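Search this manual
Search Clear Advanced

Wukmont Dindura Built-In Dishwasher
Section 3: Loading the Rack

Updated June | By Wukmont Product Documentation
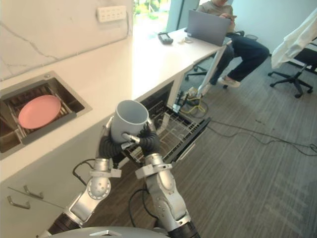
Fig. 3. Mug held upright at the open dishwasher, rack pulled out.

3.1 Before loading

1. Open the door fully. Do not let it drop the last few inches.
2. Pull the rack out until it reaches the stop.
3. Scrape food scraps into the trash. Rinsing is not required for the Normal and Heavy cycles.
4. Empty liquid from mugs, glasses and bowls into the sink.

NOTE: Items waiting to be loaded may be left in a sink rack. Do not stack plates face to face; dried starch between two plates is not reliably removed in a single cycle.

3.2 Mugs and cups

1. Hold the mug upright over the rack and check the inside for tea bags, spoons or paper labels.
2. Turn the mug upside down.
3. Lower it between two rows of upright tines. The rim must rest on the wires, with the mug leaning slightly so that water drains from the hollow in the base.
4. Turn the handle toward the nearest gap in the row.
5. Leave a small space between mugs. Ceramic pieces that touch can chip during the wash.

Maximum mug capacity is 500 ml. Taller travel cups may block the spray arm and must be laid at an angle along the side of the rack.

CAUTION: Do not load mugs with metallic trim, glued handles or hairline cracks.

3.3 Plates

1. Stand each plate between the tines, with the eating surface facing the center of the rack.
2. Place large plates toward the back and small plates toward the front.
3. Plastic plates must be marked dishwasher safe up to 70 °C. Keep them away from the heating element.

3.4 Closing the rack

1. Turn the spray arm one full turn by hand. If it strikes an item, move the item and repeat.
2. Push the rack in with both hands until it stops. Do not use the door to push the rack.
3. Add detergent (see Section 4) and close the door until the latch clicks.

CAUTION: The open door is not a shelf. Do not stand, sit or place heavy cookware on it.

NOTE: If the rack rolls unevenly or comes off its track, check the wheels for food debris. Replacement wheels are sold as Rocha wheel kit, part 188. Chipped wire coating can be covered with Firnum rack sealant; allow the sealant to dry overnight before running a cycle.

Continue to Section 4: Detergent and Rinse Aid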